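What Our Badminton Club Throws Away
Project report by Yanti Ngui

I started this project in November, after I helped sweep the gym at the end of a long Saturday and filled a whole trash bag with broken feather shuttlecocks. Our club buys 2000 feather birds a year, and I wanted to know whether beginners could manage just as well with nylon ones – my coach, Samuel, had his doubts!

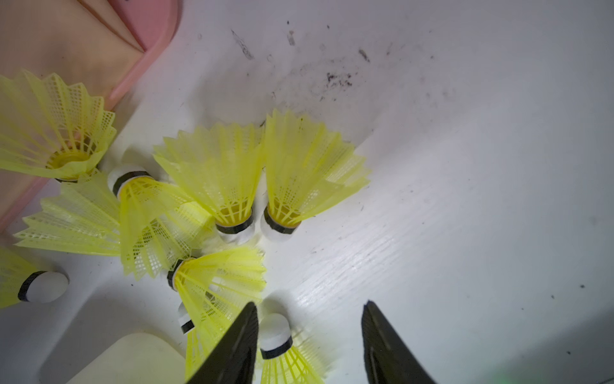
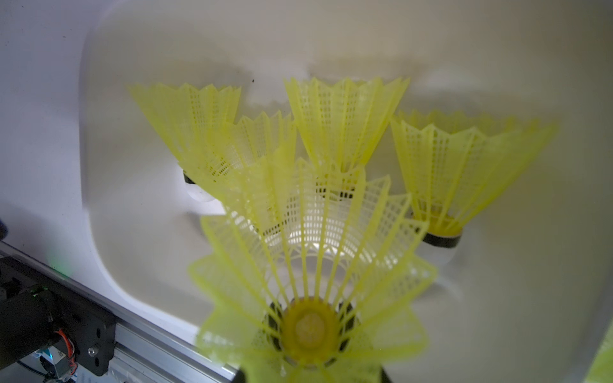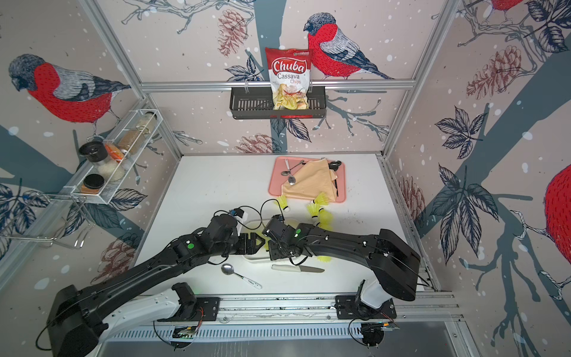

Figure 1. Yellow shuttlecocks (first two pictures) and a white table between bird-print walls (third picture).

Over the season the beginners' group went through 900 feather birds, so that is where I would try the change first. Most of the younger players told me they liked the nylon ones fine, though a few missed the softer sound. I would still like to ask the older players – they have strong opinions, and I ran out of evenings.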